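Room Reset Operative (part-time), Perkstead

Employer: Idisau
Site: Perkstead, serviced studios and day rooms
Reports to: Site lead
Hours: 5 shifts per week, starting at 7 in the morning
Contract: Permanent, after a trial period

Purpose of the post

Idisau lets furnished rooms by the day and by the month. Between lets each room is returned to a fixed layout. The post holder carries out that work: furniture back in position, cushions set, shoe racks put in order, bins emptied, floors cleared and cleaned. Laundry and window cleaning are done by a contractor, Cloka, and are outside the scope of this post.

Main duties

Return armchairs to the wall and set cushions upright against the backrest.

Pair house slippers by colour and size and place them on the rack, toes to the wall. Odd slippers go in the marked bag in the store. Worn or stained pairs are withdrawn and entered on the stock sheet.

Coil loose cables, fasten each coil with a strap and put it in the desk tray. Plugs are not to be pulled out by the cable. Damaged leads are tagged and reported the same day.

Empty wastebaskets, replace liners where fitted, and wipe round tables and desks with the supplied cleaner.

Sweep, then damp-mop plank floors along the length of the boards. Standing water must not be left on the joints.

Complete the room sheet and sign it before moving to the next room.
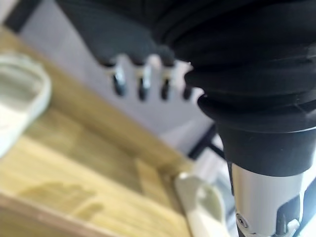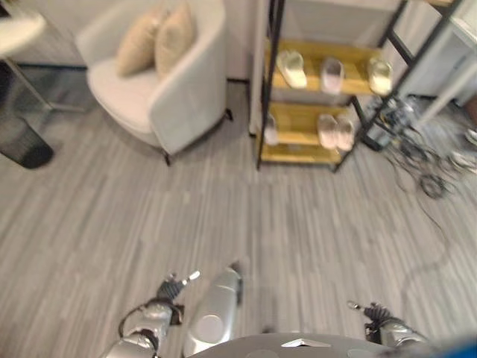 Rooms differ in size and in the number of pieces, and each has its own layout card on the inside of the door. Where the card and the room disagree – a desk has been swapped, for instance – the card is followed and the difference noted on the room sheet. The post holder does not change a layout without the agreement of the site lead.

The slipper stock across the site stands at 1,000 pairs. It is checked in full once a year, in October, and the post holder will be expected to work on the check.

Person specification

Essential:
Able to move an armchair or small table safely, with help where the layout card asks for two people.
Able to kneel, bend and work at floor level for parts of the shift.
Able to read a layout card and fill in a short form in English.
Reliable timekeeping. The first rooms are let from mid-morning.

Desirable:
Previous work in housekeeping, shop display or storage.
Experience of caring for wood-look or sealed floors.
Familiarity with the Janjua stock system. Training is given to those who have not used it.

No formal qualifications are required.

Standard of work

Rooms are inspected at random by the site lead and scored against the layout card. The target score is 95 per cent. Points are lost for items out of position, unpaired slippers, cables left on the floor and marks on pale upholstery. New starters are not scored during their first month but will receive written notes on each room inspected.

Upholstery marks are dealt with using the dry sponge only. Anything the sponge does not lift is left alone and reported.

Pay and conditions

The hourly rate is stated in the application pack and is reviewed every spring. Breaks are paid. Gloves, knee pads and an overshirt are provided and are replaced on request; flat closed shoes are the post holder's own responsibility. Shifts are published two weeks ahead and may be exchanged between operatives with the site lead's approval. There is no weekend working except during the October check.

Parking at Perkstead is limited – applicants travelling by car should say so on the form. Bicycles may be kept in the rear store.

How to apply

Application packs are available from the Perkstead reception desk or by post from Idisau. Complete the form in full and give the names of two referees, one of whom should be a recent employer or tutor. A CV may be attached but will not be accepted in place of the form.

Shortlisted applicants will be invited to a practical session on a Thursday morning. The session consists of resetting one room from its layout card, followed by a short interview. Time spent at the session is paid at the standard rate. Applicants who need an adjustment to the practical session should state this on the form so that it can be arranged beforehand.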